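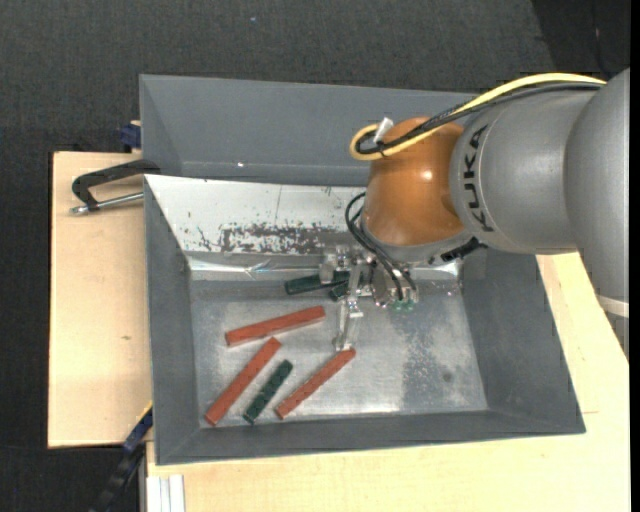

KUKA arm over the bar bin, finger just above the end of a red one

Hi all,

Sorry for the slow answer, I wanted another day on the arm before I wrote back. Quoting the part I'm replying to:

> We're trying to decide between hand guiding and the remote
> stick for our own bin work. For those of you who have done
> both on a real bin with real clutter, which one gave you
> demos you could train on? And do you keep the bad ones? We
> have a Lundura stick sitting in its box and I don't want to
> open it if the answer is "just grab the wrist."
>
> Also, is anybody still on the old Driver release, or has
> everyone moved to the new one?

Open the box! We did 200 demos by hand first and then 208 with the stick, same red and green bars, same bin, and I'd go with the stick for this kind of job. Hand guiding is lovely for the big moves (you just walk the arm over and it feels like dancing with a refrigerator) but the last little bit down to the bar is where I kept messing up. My hand was on the wrist, my head was over the bin, and I was blocking my own view of the bar I wanted. With the stick I can stand back, look down the finger, and creep in slowly.

The long red bars are the ones to practice on. When they lie side by side on a slant you have to decide which end to go for, and I noticed that by hand I picked whatever end was closer to me, every single time. The policy picked that up too, and it would ignore a perfectly good end on the far side. By stick I mixed it up a lot more without trying. The dark green ones are a pain either way when they end up toward the back and partly under another bar. I still skip those in the first pass and come back for them.

One thing I'd do differently: hoses. When you push the wrist around by hand you feel the hoses tug and you back off. On the stick you don't feel a thing, so I set a rotation limit on the wrist before each session and left it there. Two evenings of fiddling and I haven't touched it again.

On the bad ones, yes, keep them, but tag them while you still remember what went wrong. I tried doing it a week later in Waltito and I was guessing. We have 1,188 clips in there now counting all the half tries and the restarts, and the tagged ones are the only part of the pile I trust. Missed grabs where I recovered and got the bar anyway have been great for training. Missed grabs where I gave up, not so much.

As for Driver, still on the old one here. I tried the new release in September and the stick input lagged enough that I kept overshooting, so I rolled back. If somebody has it running smoothly with a KUKA arm I'd love to see your settings file.

I can post the wrist limits and my Holst export script if people want them, just say so on the list so I only have to send it once.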